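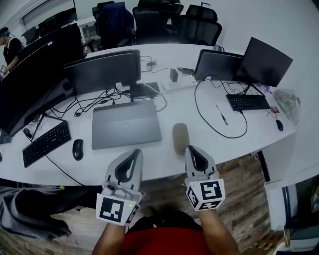 Re: [deskshare] who is moving where, and when

Sorry for the slow answer, read this on the train and then lost it under 52 other mails. Answers mixed in with Nuria's questions, scroll down.

Nuria Mersha wrote:

> Hi all,
>
> I've read the plan for the second floor twice and I still don't know where I'm supposed to sit. Could somebody confirm the following before we start packing?
>
> 1. Are the assigned desks going away completely, or only in the Florix room?

Only in the Florix room. Abella stays as it is, same people, same desks, same bad blinds. Accounting keeps their corner too, they have the locked cabinets and I'm not going to fight Valquíria over those.

In Florix it's first come, first served. Long desks, sit anywhere, clear it when you leave. Clear means clear – laptop goes home or in the locker, pens and mugs too. Papers left overnight will be put in a box by the printer. I'll be the one putting them there, so complain to me.

> 2. How many lockers, and are they big enough for a monitor?

No monitors in lockers. They're the shallow kind. Laptop, shoes, a coat if you fold it. Everyone in Florix gets one, key from Érica, sign for it please. Last time we had keys going around with no names on them and had to drill two doors.

If you have a monitor of your own that you bought with your own money, put your name on the back this week. Masking tape is fine. Anything without a name I'll assume is ours.

> 3. The budget line says 3,302 for "desk fittings". What is that? It seems like a lot if we're keeping the desks.

Cable trays, power strips under the tops, the clamp-on lamps and the felt dividers. Dividers are most of it. Quote is from Kidetti, Ademir got a second one from Dukenance and it came in 568 higher for the same thing with a longer wait. Both quotes are in the shared folder under June, wrong month I know, that's when we first asked and I never moved them.

Could skip the dividers and save most of the money. I'd be ok with that. Zakhar says the room is too loud already and he's probably right, he sits by the door. If people feel strongly say so on the list, not in the kitchen, I forget things I hear in the kitchen.

> 4. What about those of us who are on the phone most of the day?

Fair. The small room next to the stairs becomes a phone room, no booking, max one hour. Door sticks a bit. Push low down, near the hinge side. I've asked the building people to plane it and will ask again.

For longer calls use the meeting room, it's on the calender as always. Please actually cancel if you're not using it!!

> 5. I have a bad back and my chair is adjusted exactly how I need it. Do I lose the chair?

No. You keep the chair. Same for anyone with a chair that was ordered for them – name tag on the underside and a note to Érica so she has the list. Everybody else, please don't borrow a tagged chair "just for a minute", the levers get moved and it takes ages to get it back.

Footrests, same rule. Standing mats are shared, there are 5, they live behind the plant.

> Also, is there a date? The plan just says "autumn".
>
> Thanks,
> Nuria

No date yet. Waiting on the electrician, who wants the floor boxes open before the trays go in and can't tell me when he's free. Once he gives me a day I'll send it here and you'll get at least a week to pack. Don't pack yet. Somebody already took the labels off the shelves by the window and now I can't tell which binders are live, so if that was you, come and help me put them back.

Couple of things that weren't asked:

- coat rack moves to the Abella side, the one in Florix blocks a socket
- recycling bin under each desk goes away, two big ones by the exit instead
- personal plants ok on the windowsill, not on the desks
- the fan heater is not coming with us. It trips the fuse. Sorry

Ademir has the floor drawing on paper if you want to look at it, the PDF prints with the left side missing and I havent worked out why. He's in until four most days.

Have to run, will check the list again tonight.

Zakhar – can you bring the tape measure back please, the long one.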